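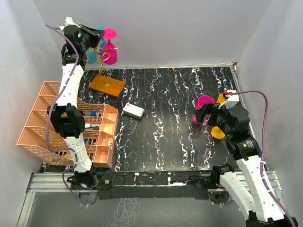

Call for participants: how people store and use drinkware at home

Reference 2141

Benholm Household Research is looking for adults in Jallura and the nearby towns to take part in a home diary study on cups, mugs and glasses: where they are kept, how often they are used, how they get washed and dried, and what happens to the ones that never leave the cabinet.

The study runs for six weeks, starting in March. Everyone who completes it will be paid $325. Applications close on 5th January.

About the study

Most households own more drinkware than they use. Some of it is kept for guests, some was a gift, and some stays behind after a roommate or a grown child moves out. Housing designers and cabinet makers tend to plan kitchens around plates and pans, and drinkware goes wherever there is room left. We want to find out where it ends up in ordinary homes and whether that suits the people who live there.

The work follows a mail survey we ran last year, which went to 600 households. The survey told us what people own. It said very little about daily habits, and several people wrote in the margins that the questions did not fit the way their kitchen works. This time we are asking for a written record kept over several weeks.

The study is paid for by the Thorlacius Housing Fund. The fund will receive the final report but will not see your diary, your photos or your name.

Who can take part

You can apply if you:

are 18 or older
live in Jallura or within an hour's drive
have lived at your present address for at least three months
have a kitchen you use most days, including a shared one
can read and write in English or Spanish
expect to be at home for most of the study period

You do not need to own your home. Renters, people in student housing and people living with parents or other relatives are all welcome. We would especially like to hear from people in apartments without a dishwasher, from households of five or more, and from anyone who has trouble reaching high shelves or gripping small items.

Only one person per household can be paid. Other people in the home do not have to take part, but they should know you are keeping the diary and be comfortable with it.

We cannot accept people who work for a company that makes or sells kitchenware, or who took part in the mail survey.

What you will do

Before the start there is a phone call of half an hour to go through the instructions and answer questions. You will then get a packet in the mail with a paper diary, a set of small stickers and a return envelope.

In the first week you will make a list of the drinkware in your home. This includes plastic cups, travel mugs, stemware, children's cups and anything stored in a closet, garage or basement. You put a sticker on the shelf or rack where each group is kept, not on the items themselves, and take a photo of each place with your phone.

From the second week on, you fill in one page each evening. The page asks which kinds of cups and glasses were used that day, how they were washed, where they dried and whether they were put away. It takes most people five to ten minutes. If you miss a day, leave the page blank and carry on. Please do not fill in missed days from memory.

In the fourth week we will ask you to change one thing about how your drinkware is stored. It could be moving the everyday glasses to a lower shelf, hanging stemware from a rack, or putting half of the mugs in a box. You choose from a short list in the diary. You do not have to buy anything, and if the change turns out to be a nuisance you can put things back - just write down the day you did it.

At the end there is a second phone call, up to an hour long. We will talk through your diary and ask what you would keep, move or get rid of.

Home visits

A small number of participants will be asked whether a researcher can visit once, for up to 90 minutes. The visit is optional and saying no will not affect your pay. Two staff members always attend, and you can end the visit at any time.

Payment

You will be paid in two parts. The first is sent after the diary has been returned and the second after the final phone call. You can choose a check or a bank transfer. If you leave the study early you will be paid for the weeks you finished. Broken items are not covered, so please take normal care when moving glassware.

Privacy

Your diary and photos are stored under a number in place of your name. Please keep people, mail and medicine labels out of your photos. Any that slip through will be deleted when we log the pictures. Diaries are kept for three years and then shredded. You can ask us to remove your records at any time before the report goes to print.

How to apply

Apply online through the participants page of the Benholm website, or pick up a paper form at the front desk of the Allura Center in Jallura. The form asks for:

your name, address and phone number
your age group
the number of people in your home
whether you have a dishwasher
the best time of day to call you

Write the reference number at the top of a paper form and drop it in the box at the desk. Forms in large print are available there too.

We will reply to every application, usually within two weeks of the closing date. If more people apply than we have places for, we will choose a mix of household sizes and housing types. People who are not chosen can ask to go on a waiting list.

Participants who would like a copy of the report can check the box on the last page of the diary. It will be mailed out free of charge.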